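Search this site Enter keywords Go

Print this page | E-mail this page

MEDIA RELEASE

March 28, 2016

Wirell revises width and shrinkage tolerances for Korkska coated table fabric

Wirell has issued a revised technical specification for its Korkska range of coated polyester-cotton table fabrics. The revision covers finished width, dimensional change after laundering, print registration and roll labelling. It applies to all rolls dispatched from the Arriaga finishing plant from the start of July and replaces the specification now supplied with trade orders.

The main change is to dimensional stability. Under the current specification, Korkska fabric may shrink by up to 3 per cent in the warp direction after the standard wash sequence. Customers cutting to finished size have had to add an allowance at both ends of each cloth, and printed checks and grids have not always aligned where two cloths are laid side by side. The revised limit is 1.5 per cent in the warp and 1 per cent in the weft, measured after the same wash sequence and flat drying.

The tighter limit follows the installation of a second stenter frame at Arriaga. Fabric now passes through heat setting before the acrylic coating is applied, and again at a lower temperature after curing. Line speed on coated qualities has been reduced to allow for the additional pass. Wirell does not expect the change to affect lead times on stocked colours. Made-to-order colours will continue to require a minimum run of 2,000 metres.

Print registration on geometric designs will be checked at the start and end of every roll and at each splice. The permitted deviation between repeats is one millimetre over a one-metre length. Rolls outside this figure will be regraded as seconds and sold without a design guarantee.

Abrasion testing

Korkska fabric has been tested on the Doto rotary rig used in the Wirell laboratory. The unprinted quality completed 3,000 cycles without breakthrough of the coating. Printed qualities were assessed to the same end point, with colour change graded against the grey scale at set intervals. Full results are contained in data sheet 511, which is available to trade account holders on request.

The test conditions are intended for comparison between fabrics of the same construction. They should not be used to estimate service life in commercial dining rooms, where detergent type, drying temperature and storage have a considerable effect on the coating.

Care instructions

The recommended wash temperature is unchanged at 40 degrees. Chlorine bleach must not be used. Tumble drying is not recommended for any coated quality, and cloths should be rolled for storage, coated side out. Creases in the coating can be relaxed with a cool iron applied to the reverse through a dry pressing cloth.

Labelling and existing stock

Each roll will carry a revised label showing the fabric quality, colour, batch number, net length and specification issue. Rolls held by distributors under the previous specification remain saleable and do not need to be relabelled. Old and new issues should not be combined in a single order where pattern alignment is required.

Cut samples of all stocked designs, including the grey grid, will be sent to trade account holders with the next price list.

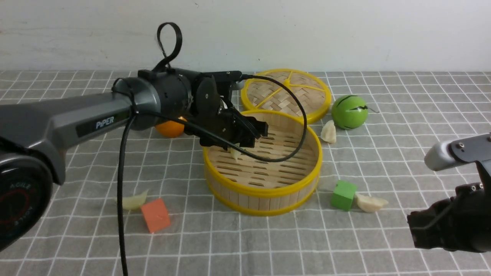 Trade enquiries

Enquiries regarding the revised specification should be directed to the Wirell trade desk, quoting the account number and fabric quality.

Last updated: at time of issue

Print this page | E-mail this page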